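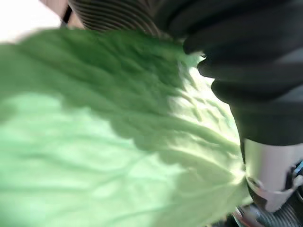
Short version of the question we get most: can a machine do the chores yet? Some of them. Slowly. Leafy stuff is the one everybody asks about at Gralomau because we do greens, and greens are where most grippers fall down. A crinkled leaf like this one has ridges and veins all over and no two sit the same way, so a soft ribbed finger pressing on it has to give a little where a hard one would tear. That's the whole problem in one leaf, pretty much.

Answers below are by Sunee Sombatkul unless it says otherwise. Updated when there's time.

## Can it wash and prep a salad on its own?

No. It can pick up a leaf, move it, put it down. Washing means water, and water means leaves stuck to each other and to the gripper. We're at picking and sorting. Prep (coring, trimming the brown bits) is still a person with a knife.

## How fast is it?

Slower than you. On a good run our Futgate line does 100 leaves in the time a trained packer does more than 2,000. Yes really. People see sped-up videos and expect that speed. Check the corner of any video for a "x8" before you get excited.

## Then why bother?

Night shift. Cold room. Jobs we can't fill in December. A slow arm that keeps going from close to open is still some help, and it doesn't mind the cold.

## Soft fingers or hard ones?

Soft for produce, bread, anything that bruises. Hard for boxes, jars, tools. Soft ones wear faster - we swap ours when the ribs start to look shiny or crack. Don't wait for a split.

## Does it bruise the product?

Sometimes. Outer leaves take it OK, inner ones less so. Most damage we see is at the edge where the leaf gets pinched against the fitting, not under the finger itself. Turn the grip down first. If it starts dropping leaves, you went too far.

## What about laundry, dishes, the house stuff?

Not our thing but we get asked constantly so:

- Vacuuming flat floors: yes, has been for years
- Loading a dishwasher: in a lab, with dishes it knows. In your kitchen, no
- Folding towels: yes, if you have all afternoon
- Folding a fitted sheet: no. Can you?
- Wiping a counter: sort of. It'll wipe around the mug
- Making a bed: seen it tried

## Can I rent one for my kitchen?

A restaurant kitchen, maybe. The Yokoyama trial is taking 8 sites, all commercial, all with a fixed prep table and someone on staff who can hit the stop button. Home kitchens no. Too many drawers, too many kids, too many cats.

## Do I need a programer?

Not for day to day. You need one for setup, and again when you change product. Going from cabbage to spinach is a new setup. We learned that one the hard way at Plasodside, lost 2 days.

## Does lighting matter?

More than you'd think. Strong sun from one side bleaches out part of a leaf and leaves the rest in shadow, and then the camera has trouble telling where the edge is. Blinds help. So does moving the table. Cheapest fix we've got, try it before you call us.

## Is it food safe?

Ask about the fingers and the hoses seperately. Fingers come off and get washed. Hoses and joints get wiped and covered. If a seller tells you the whole arm goes under the spray, get it in writing.

## Will it replace my crew?

Hasn't replaced ours. Same headcount as before, different jobs - more checking, less lifting. Ask again in a few years.

## My question isn't here

Use the contact form and put "FAQ" in the subject. Replies usually go out after 3 in the afternoon once the line is down.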